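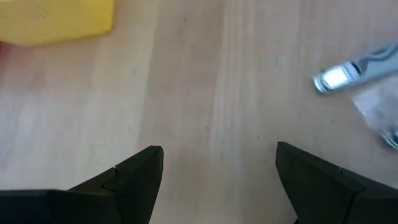 Pale wooden table looks washed out – oil it, varnish it or leave it?

Posted in Furniture and Surfaces by Viklow

I have a light wooden table that gets used every day, partly for meals and partly as a work surface. The top is a pale beige colour with long straight grain. One band of the grain is darker than the rest and I would like to keep that showing. The wood either side of it is much plainer.

Over the past year the whole top has started to look flat and a bit chalky. I bought it second-hand and was not told what finish is on it. I have only ever wiped it with a damp cloth and washing-up liquid.

I don't want it to go orange. My last table did that after one coat of something from the back of the shed and I never liked it again. I have an afternoon free and a budget of £30. I own a sanding block but no electric sander. Is this a job for oil, for varnish, or am I better off just cleaning it properly? I also don't know if it is solid wood or veneer, if that changes anything.

Sisodia
Accepted by the poster

Find out what is on it before you buy anything. Put a few drops of water on the top somewhere that doesn't show much and leave them for 8 minutes. If the water sits there in beads, there is still a sealed finish, and oil will not get through it. It will stay on the surface and go sticky. If the water soaks in and leaves a dark patch, the wood is bare or nearly bare and will take oil.

For veneer, look at the end of the table. On solid wood the lines on top carry over the edge and you see end grain. On veneer the pattern stops at the corner, or there is a thin strip stuck along the side. If you think it is veneer, do not sand it back to bare wood. You can go through it very quickly, even by hand.

If it is bare and solid:

Wash it with warm water and a little soap, wipe it off and leave it overnight.
Sand lightly with 240 grit, always along the grain and never across it.
Vacuum, then wipe with a barely damp cloth and let it dry.
Put on a thin coat of hard wax oil in a "raw" or "natural" version. These have a small amount of white in them, which stops the wood yellowing.
Wipe off everything that hasn't soaked in. Leave it until the next day and do a second coat.

The ordinary clear oils will warm the colour up. On pale wood that can be quite a change, so try it on the underside first. The darker band should come up a little stronger with either type.

Small tins are enough for one table. Lay the oily rags out flat outdoors to dry before you bin them, as they can catch fire if left bunched up.

Jokodance

Water-based varnish, matt. Did mine four summers ago and it is still the same colour. Rub down with 600 between coats. Oil needs redoing all the time and I can't be bothered with it.

Wodo

I would clean it first and see. Washing-up liquid can leave a film if it isn't rinsed off, and that looks just like the chalkiness you mention. Mine had years of it. I went over the top twice with a cloth wrung out in plain warm water, changed the water when it went cloudy, and dried it with a tea towel. It looked much better, and I have left it at that.

If that does nothing then do the water test Sisodia gave. I agree about trying the underside. Just check that it is the same wood, as on some tables it isn't.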